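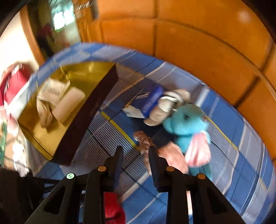 Page last changed: 09/05/2024

# Tenora fabric toy bin, checked lining

Order no. 2706

The Tenora is a large open-topped bin for soft toys, dressing-up clothes and other light items. It has a fabric body and a lining in blue and white check. The bin in the photograph holds plush toys, among them a turquoise teddy bear and a cream and white toy in a blue shirt.

## Intended use

The bin is meant for playrooms, nurseries, waiting areas and bedrooms. It is suited to toys that can be piled without damage. It is not suited to wooden blocks, metal vehicles or anything with a sharp corner, as these wear the lining at the folds. Board games and books are better kept on a shelf.

The bin is not a seat or a step, and it must not be used as a bed for an animal.

## Construction

The body is a single sewn tube closed by a sewn base. The lining is fixed to the body at the rim and at the base seam, and can't be taken out separately. There is no frame. The walls stand by their own stiffness when the bin is at least partly filled, and will lean or fold inwards when it is empty. This is normal and does not affect the seams.

The check is printed, so small shifts in the pattern where two panels meet are to be expected. Shade can vary slightly between batches. Customers who need several bins to match should order them together and say so on the order form.

## Load

Maximum load is 5 kg, spread evenly over the base. The limit applies to the bin standing on the floor. It should be emptied before being lifted on to a shelf or carried up stairs.

## Filling

Large plush toys should go in first, with the smaller ones on top where they can be reached. Small toys otherwise work their way down between the larger ones and the wall, and the whole bin has to be emptied to find them.

Net skirts, ribbons and similar trimmings should be kept clear of hook-and-loop fastenings on other items. Toys with batteries should be switched off, and the battery cover checked, before they go in. Do not press the contents down. If the toys stand well above the rim, use a second bin.

Sewn-in toy labels should be left in place, as they carry the washing instructions. Loose card or paper tags are best removed before the toy is given to a small child.

## Cleaning

- Shake out or vacuum with a soft brush head.
- Sponge marks with lukewarm water and mild soap, working from the edge of the mark inwards.
- Dry upright and open, away from direct heat.
- Do not machine wash, tumble dry, bleach or iron.

The bin must be fully dry before toys are put back. In damp rooms, stand it a little away from outside walls. Where the bin is in daily use by several children, we suggest cleaning it every 3 weeks and washing the toys to their own labels at the same time.

## Storage when not in use

Press the walls down towards the base and lay the bin flat. Creases drop out after a day or two of use. Do not store it under heavy boxes - the base seam takes a permanent fold, and the bin will then rock on a hard floor.

## Ordering

The bin is sold singly. Nurseries and schools may order on account, and orders of 300 or more are quoted separately. Stock is held at our Brenunville warehouse. Orders for Zallach go through our agent there, Žukauskas, and delivery charges for that area are set by the agent.

Toys are not included.

Bins may be returned unused. A bin with a faulty seam will be replaced; please send a clear photograph of the fault together with the order number, and keep the bin until we have replied. Wear from overloading or machine washing is not covered.

## Changes to this page

The load limit was added in March, following questions from schools. The cleaning section has been reworded, and the advice on vacuuming is new. The bin itself is unchanged.

Technical questions: Ingrid Hutchins, product information. Please give the order number and say what the bin is to be used for.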